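The subscription for things you already own

My dishwasher came with a 20-page leaflet about a service plan, and the leaflet was longer than the manual.

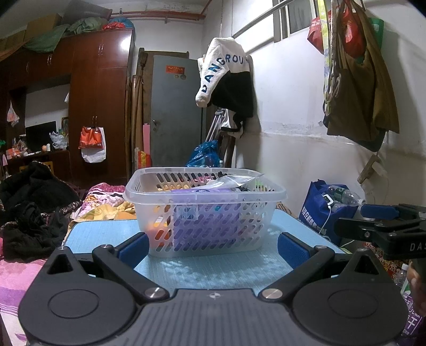 The company behind the plan is called Rerent, and for a monthly fee it promises "continued peace of mind." I read the whole thing on Tuesday over dinner. As far as I can tell, peace of mind covers the motor and the door hinge. It doesn't cover the pump, the seals or anything that gets wet.

I've been suspicious of these plans ever since I paid Cindum for 5 years of coverage on a dryer. I called them exactly once. They wanted the receipt, the box label and a photo of the serial number, which was on the back, against the wall. Then they told me lint was "user material" and wished me a good evening.

People keep telling me the new plans are better – there's an app now, and you can chat with someone. Maybe so. I'd still like to see how many claims get paid, and I couldn't find that number anywhere on the Rerent site. I did find a page of smiling customers.

So I'm putting the monthly fee in a savings account instead. If the dishwasher dies in February, I'll be out more than I saved and my sister will get to say so. She has the plan on her fridge and her washer. She hasn't called them yet either.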